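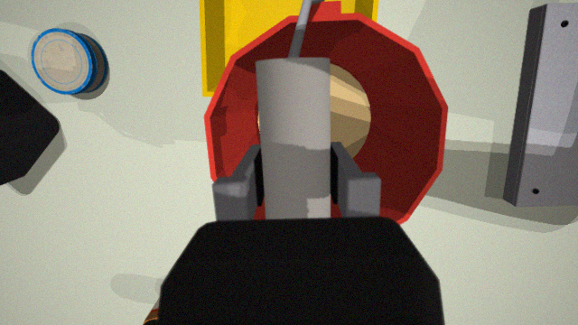 July, pm. Regripping and ball compression, carrying on from this morning. Dantas balls out of the warm box at 2.10, Tasteck ones still in. Old press is slipping again, ball squirms as soon as the load comes on. Cup insert is worn on one side. Want the ball held dead upright over the cup before the load goes on, same idea as the grey cylinder there, a finger each side and straight up. Iraklis says he can turn a new insert from nylon bar, but not before his lathe belt turns up.

Ran 19 balls anyway. Four thrown out, moved during the squeeze. Rest look OK but I wouldnt show them to anyone yet. Numbers in the blue folder, not on the shared drive, drive was full.
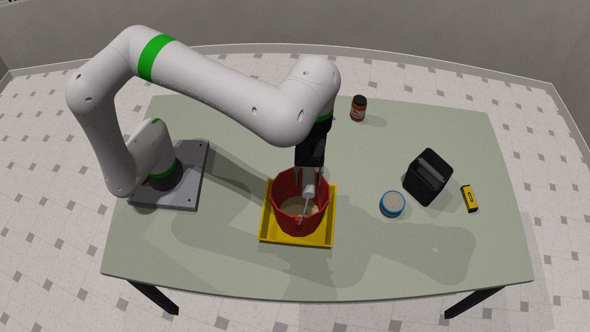
White arm with green bands, gripper down in the red bucket.

Putters. Jitendra brought back the Uvov mallet, face insert lifting at the toe. Warmed it, pulled it, cleaned off the old glue with the plastic scraper. NOT the steel one, see the state of the last one. Reglued, clamped, leave overnight. Swing weight was down before I touched it so somebody has had the sole weights out. Ask him.

Loft gauge reads high compared with Bernadette's. Hers went off to be checked in spring, ours never has. Use hers till sorted. All the wedge lofts from this week want doing agian.
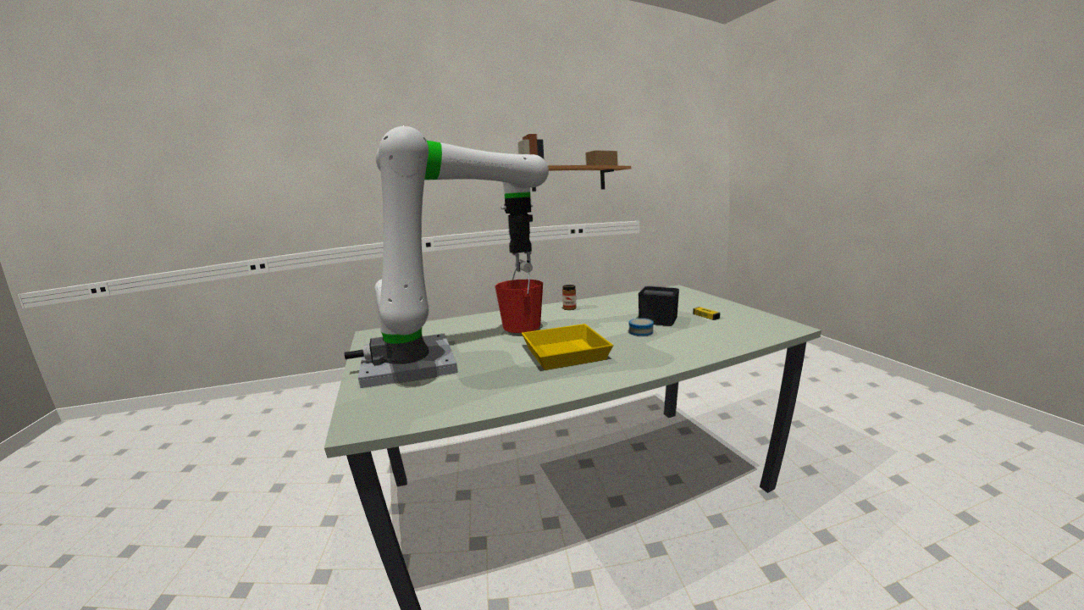

Also the shafts for Nathalie's set: tipped the 6 and 7 iron, both fine. 8 iron cut short, my fault, read the wrong line on the chart. New one ordered from Zotley. Told her, she was nice about it.

Wear rig: clicked over to 3000 hits on the practice mat before tea, stopped at 3708 when the tee holder split. Mat itself hardly marked, bit of shine where the club lands. Next go, check the holder every 200 and write it down.

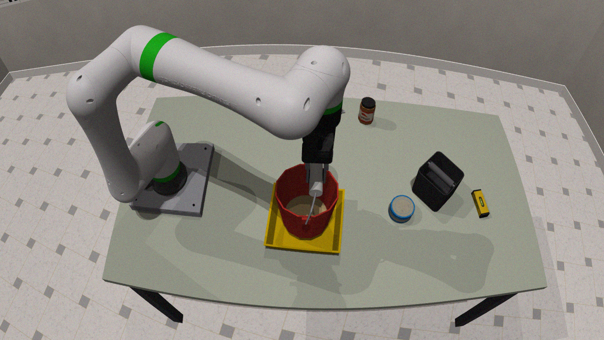
Maiara wants the groove photos redone with the lamp lower. Fair enough, you cant see the edges on the old ones. Wedges are in the second drawer, tape on the hosels, dont peel it off.

Left to do: insert drawing to Iraklis, more grip tape (double sided, the wide one), solvent nearly out. Tasteck balls first thing.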